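Unit 7: Floor Coverings and Room Acoustics
Course handout, Interior Materials II
Revised 2026-05-20

Reading before class: chapter on sound absorption, plus the Pasudberg case sheet. Bring the case sheet with you. We will work from the table on its second page.

1. What we are dealing with

Last unit covered walls and ceilings. Floors are treated separately for two reasons. A floor takes impact directly from feet, chair legs and dropped objects, so it is a source of sound as well as a surface that reflects it. It is also the surface the client is most likely to change later without asking anyone.

Keep three terms apart in your written work. Students mix them up every year and lose points for it.

Absorption: how much of the sound energy reaching a surface is not sent back into the room.

Impact noise: sound made when something strikes the floor, heard mostly in the room below.

Airborne transmission: voices, music or machinery passing through the floor from one room to another.

A rug affects the first two. It does very little for the third. If a client complains about hearing the neighbor's television through the floor, a thicker rug is the wrong answer, and you should say so before they spend money on it.

2. Absorption by frequency

Every material absorbs some frequencies better than others. Soft, porous coverings work mainly at high frequencies. Air moves in and out of the fibers and loses energy to friction. Low frequencies have long wavelengths, and a thin layer lying flat on a hard floor hardly touches them.

The usual result of carpeting a bare room is that speech sounds softer and footsteps are quieter, but bass still builds up in the corners. People describe the room as "dull" or "boomy." What they are hearing is an imbalance. The highs have been taken out and the lows left where they were.

Absorption coefficients run from 0 (everything reflected) to 1 (everything absorbed). Sealed concrete sits very close to 0 at all the frequencies we use. Carpet on concrete starts near 0 at the low end and climbs steadily. Adding a pad under the carpet moves the whole curve up, with the biggest gain in the middle range, where most speech energy is. For offices and classrooms the pad often matters more than the carpet.

Remember that a coefficient means nothing without an area. Multiply the two to get the absorption a surface adds to the room.

3. Pile, backing and pad

Cut pile generally absorbs a little more than loop pile of the same weight. Pile height helps up to a point. After that you are paying for feel.

Backing is easy to overlook. A dense, sealed backing stops air from passing through into the pad, and the pad then adds much less absorption than its data sheet suggests. An open backing lets the two layers work together. Ask the supplier which one you are getting. Many sample books do not say.

Pads are sold by weight and thickness. For acoustic purposes an open-cell or felt pad is preferred. Closed-cell rubber is good against impact noise and poor for absorption. Both are used, and the choice depends on whether the complaint comes from inside the room or from below it.

4. Rugs compared with wall-to-wall

A loose rug covers part of the floor, so its effect scales with its area. It also has exposed edges, and these absorb slightly more than the flat coefficient predicts. The edge effect is real but small. Do not include it in your calculations for this course.

Placement is a practical question. Put the rug where the impact happens: under a dining table, along a hallway, in front of a desk. For absorption, position matters less than area, with one exception. If the ceiling is hard and low, sound bounces between floor and ceiling directly above the bare part of the floor, and the rug should go there.
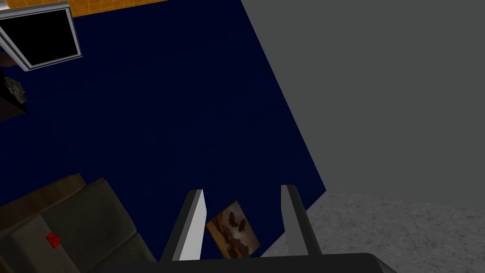

Color and pattern have no acoustic effect. They come up in every client meeting anyway, and they do affect maintenance. Dark solid colors show lint and dust. Pale ones show stains. Mid-tone patterns hide both, and this is why hotels use them.

5. Case: the Mamo reading room, Pasudberg

The Mamo reading room is a single rectangular space with a concrete floor, plaster walls and a flat plaster ceiling. Readers complained about chair noise and about conversation at the desk carrying to the far tables.

Two proposals were submitted. Ustano proposed carpet tile over the full floor, with no pad. Fludow proposed large rugs on felt pads under the tables, felt glides on all chairs, and absorbing panels on part of the ceiling.

The client chose the Fludow scheme. Follow-up measurements in April showed a clear drop in reverberation at speech frequencies. The low end changed very little. Desk conversation is still audible at the nearest tables, as you would expect, because direct sound does not depend on the floor finish.

For discussion: would the Ustano scheme have solved the chair noise by itself? What would it have done for the speech problem? Assume the budgets were equal.

6. Safety and upkeep

Loose rugs need a non-slip underlay on any smooth floor. Edges in walking routes should be bound and lie flat. Check door clearance with the pad in place – a pad adds more height than people expect. Where wheelchairs or carts are used, keep the pile low and the pad firm, and accept the lower absorption.

Dirt packed into the pile reduces airflow. Regular vacuuming is enough in most rooms.

7. Assignment

Choose a room you can visit. Sketch the plan, list the surface materials, and calculate total absorption at low, middle and high frequencies, first as the room stands and then with a rug and pad of your choice. Write 2 pages on the difference and say whether you would recommend the change. Show your areas. Answers given without working will be returned.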